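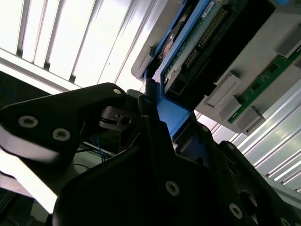

One member asked why the path along the Flumberg side is still closed when the notice at the gate said it would open by early summer. The chair answered that the culvert under the lower bend has not been passed by the county. A second inspection has been requested. The member wanted it noted that people are walking around the barrier anyway and wearing down the bank.

Minutes of the Sterkska Trail Association
July 17, 2024

Minutes of the previous meeting were approved with one correction: the bench at Vilela is to be repaired, not replaced.

Money
Balance in the general account is $767. Gravel for the upper section came to $322 and has been paid. The mower bill has not arrived.

Signs
The new trail signs spell the creek as "Inna." It should be Ina. The printer will redo them at no charge if the old ones are sent back. Signs already on posts stay up until the new set comes.

Parking at Vilela
Complaints from neighbors about cars on the grass. It was agreed to put in 4 posts along the verge. A proposal to charge for parking was discussed and voted down.

Dogs
The leash rule was read out again. Two members would like it dropped for the winter months. No decision; carried over.

Flumberg path
Motion to put up a longer barrier and a clearer notice, with a phone number on it. Passed. The secretary will write to the county again and ask for an inspection date in writing.

Other business
The key to the tool shed is missing. Whoever has it should leave it in the box by the door.

Next meeting is in September, same room. Date to be sent out by mail.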